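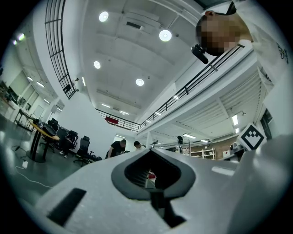

Danport: is the upper gallery of the Customs House open, and can it be combined with Uvham in one day?

Orathai Suksawat
5/7/24

Good day to everyone. I will visit Danport with my mother and my aunt, and we have only one full day there. The main thing we would like to see is the old Customs House, and most of all the upper gallery with the carved screens. My grandfather had a book with a drawing of these screens and my mother has talked about them for many years.

I have found different information. One page says that the gallery is closed for repair of the floor. Another page says that it is open, but only with a guide. The third page does not mention the gallery at all, and it has the ticket price from the time before the north wing was opened, so I do not trust it.

My second question is about Uvham. I would like to see the stepped well and the small temple beside it. Is it possible to do both places in one day without a car? My mother walks well but slowly, and stairs are a problem for my aunt if there is no handrail. We will stay near the river, on the same side as the fish market.

I have already read the older thread about Skirkham, so please do not recommend the fort. It looks very nice but it is too far for us.

Thank you in advance for your help.

Jolanta Witkowska

Hello Orathai. I was there in February and I went to the Customs House on two days, so I can tell you how it was then.

The upper gallery was open with a guide only. You buy the normal ticket at the gate on the harbor side and then you ask for the gallery at the desk inside the first courtyard. At the gate they know nothing about it, and the man there told me it was closed. At the desk a lady wrote my name in a notebook and told me when to come back. The group was 18 people at most. The gallery part cost me nothing extra, but please check this, it may be different now.

The repair is in the west part of the gallery. There were boards over the floor and a rope, so you cannot walk all the way along that side. The screens your mother wants to see are on the east side, above the tank. I think they are the finest thing in the building. They are cut from a yellow stone, with a pattern of vines at the bottom and a pattern of stars higher up, and the stars are not all the same. If you can, go in the morning. The sun comes through from the east and you get the pattern on the floor. In the afternoon I went again and the gallery was quite dark.

About the stairs. There are two staircases. The one which the guide uses is narrow, with high steps, and the handrail is only on the left side going up. It stops before the last turn. The second staircase is in the north wing and it is much wider, with a rail on both sides, but it is usually locked. A woman in our group had a bad knee and she asked, and the guide went to bring the key. It took a while. I would ask for it already when you put down your names.

Do not miss the ceiling in the weighing hall on the ground floor. Many people go past it on the way to the courtyard. The paint is mostly gone in the middle, but in the corners you can still see ships.

For Uvham I cannot help much, I went there from Kongkaew and not from Danport.

Paweena Hemmin

Uvham is easy, take the bus from fish market. Well is nice. Skirkham fort is better if you have time

Chanida Pongsiri

I would like to add something to the answer about the bus. It is correct that it leaves from the fish market, but there are two buses with Uvham on the front. One goes to the new town, and from there you have to walk 900 meters along a road with no sidewalk. The other one goes through Kongkaew and stops at the temple gate. Ask the driver for "the old well" before you get on.

The well has a lot of steps, and no handrail anywhere. Your aunt can still see it properly from the pavilion at the south end, which is level with the street and has a stone bench inside. From there you look straight down to the water and you see all of the landings. I sat there with my father for most of an hour, and he was content. The temple is small and has only three low steps at the door. You leave your shoes on the right side, under the tree.

My suggestion for the day is the Customs House first, lunch near the harbor, and then Uvham. The light in the well is also good late in the afternoon, and there are fewer school groups. The last bus back was at 6 p.m. when I went, and it did not wait for anybody.

Orathai Suksawat

Dear Jolanta and Chanida, thank you very much. I did not know about the second staircase, and I will ask for the key at the desk. My mother has read both answers and now she wants to see the ships on the ceiling too. Paweena, thank you also, maybe the fort another year.

One small thing I forgot to ask: is it allowed to make a pencil drawing in the gallery? My aunt always carries her sketchbook.

Jolanta Witkowska

A student in my group was drawing and the guide said nothing about it. She had to stop when the group moved on, so your aunt should choose her screen quickly.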